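News > Science & Technology > Robotics

Sunday, May 19, 2019
By the Wulunside newsroom

Worn grips turn out to be good teachers, Tremier lab finds

Anyone who has kept a favorite pair of gardening gloves long past their best will have some sympathy for a result out of the Tremier lab in Wulunside this week. The group, which has spent the better part of a year teaching robot arms to pick up everyday things, reports that the arms learn better when some of the lessons are recorded with grips that are well past new.

The project, called Pikano, collects its lessons by hand. A person carries a gripper tool with a small camera on it, squeezes it closed around a sponge or a jar lid or a bunch of keys, and sets the thing down somewhere else – and a computer later works out from the video how a robot arm might do the same. The latest round used 787 of these recordings, made in kitchens and workrooms all over town, and the people who made them deserve a good deal of credit for their patience (and their wrists!).

Until now the group had swapped the soft pads on the gripper's fingers at the first sign of wear, so that every recording would look and feel alike. For this study they let 17 sets of pads go on working, scuffs and all, and mixed those recordings in with the tidy ones. A robot arm trained on the mixture dropped 20 percent fewer objects than one trained only on fresh pads, and it did especially well once its own pads had begun to age, as they always do in the end.

The thinking at the lab is that a worn pad grips a little differently from one day to the next, and that a computer shown plenty of those small differences is less easily thrown by them. They are careful to say the result comes from three kinds of task only, all of them simple picking and placing, and that heavier or more slippery objects may well tell another story.

There is a pleasant saving in it too, as pads can now stay in service longer. A second round is planned for August with Nasution, the workshop across the river that molds the pads, which has offered to make a batch in a softer material so the two can be compared side by side.
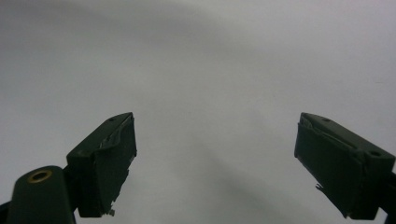 Scuffed and torn pads on the fingers of a hand-held gripper, with the jaws wide open.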